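Hetwood Parish Newsletter: Round the Houses

The Brimeo "declutter your kitchen in a weekend" course is coming to Lanstead, at 109 pounds a head. I am not persuaded. The leaflet says the average home holds nearly 1000 things it doesn't need. Who went round and looked?
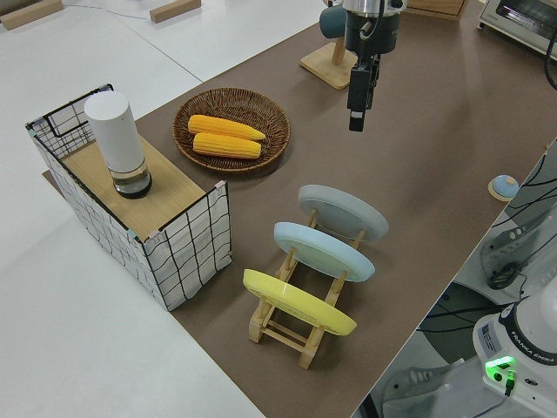

Basket, board and wicker tray on a brown mat.

Châu Tiêu went in January and came home with 2 labels and a folder. Her cupboards, she tells me, are much as they were. If you still fancy it, booking closes Mon 18 September. Ask about refunds first.

Contact the editor | © Hetwood Newsletter | Back to top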